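Tromside Portable Power - progress report no. 2
Prepared by Si-woo Ha for the Sternaro small projects grant
August 6, 2020

Since the last report I have worked mostly on the hand crank charger and its housing. The goal is the same as in the application: a person on a long walk should be able to charge a phone without depending on the sun.

The first generator gave enough voltage but the gear made too much noise, and the handle became heavy when a phone was connected. I changed to a belt from Joly. It turns more softly and the output is more even. The price is higher than I planned, but it is still inside the budget line for mechanical parts.

The regulator board is now in version 4. Version 3 got too warm when the battery was almost empty, so I moved the coil away from the cells and made the copper area larger. I have run the new board for two hours at full load without a shutdown.

The housing is delayed. The printer at Hitholm was out of service and my parts came two weeks late. The lid also does not close well at the cable hole - I will draw this part again.

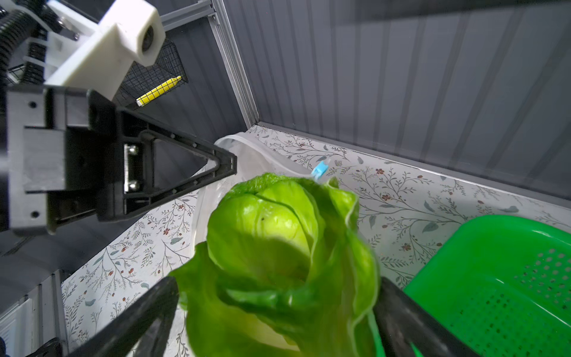 Leafy green held in a gripper.

Remaining work in August:
- print the new lid and test it in rain
- measure the charging time with two different phones
- write the building instructions

I do not ask for more money at this time. I ask only that the final report may be delivered two weeks later than agreed. Please let me know if this is possible.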